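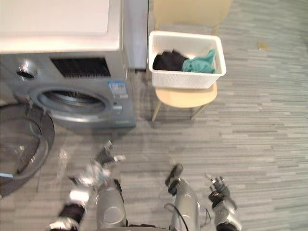

What happens inside a washing machine?

I used to think a washing machine was a box of magic. You put in a smelly footy shirt, you walk off, and it comes back smelling like flowers! Then I got curious and started reading (and pestering my mum), and now I reckon the real story is even better.

The big round part inside is called the drum. On a front loader it lies on its side, so your clothes get carried up one side and then flop down into the soapy water. Up, flop, up, flop. All that flopping knocks the dirt loose.

Around the doorway there's a squishy rubber ring called a gasket. When you shut the door it presses up tight and keeps the water in. Socks love hiding in its folds, so always have a feel around in there before you take your basket away.
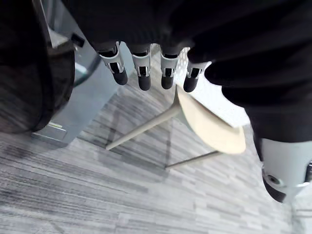
Why does it get so loud at the end?

That's the spin! The drum whizzes round really fast and the water gets flung out through tiny holes in the metal. Your clothes are too big to fit through, so they stay put, squashed flat against the sides.

Try it yourself: put a wet flannel in a salad spinner, give it a good whirl and see how much water ends up in the bowl. I got almost 2 spoonfuls out of mine.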